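Gralamton Bag Packing Notes, README

This folder holds written notes on packing and handling soft bags, mostly canvas totes. There are 813 entries in the main file and 20 in the leftovers file. The older Kaltham list claimed 928, but I went through it and a good share were the same note with the spelling changed.

Columns are bag type, colour, strap, closure, and a free text remark. Treat colour with suspicion. One person's tan is another's khaki, and the Zendalgate contributors used "beige" for nearly everything.

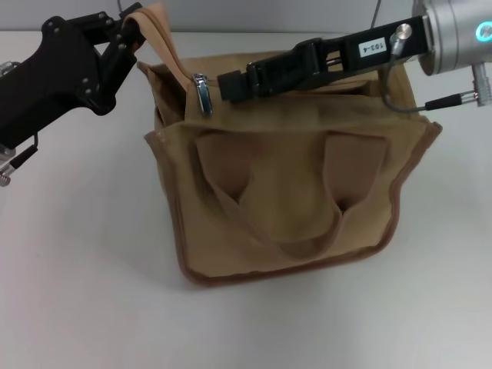

Straps are the other weak spot. A tote can have two short handles and a long shoulder strap as well, and the form only had room for one answer. Most people wrote down whichever they grabbed first. I've split the column where the remark made it clear and left it blank where it didn't.

I'm also not convinced by the "stands up by itself" field. Canvas slumps. It depends what's in the bag and how long you wait, and no one recorded either. Please don't build anything on it.

Khattak's folding guide is included in full. I haven't tested its advice about piped seams and don't vouch for it.

Last checked 06/04/2023. Corrections to Danish Qureshi, with the entry number please.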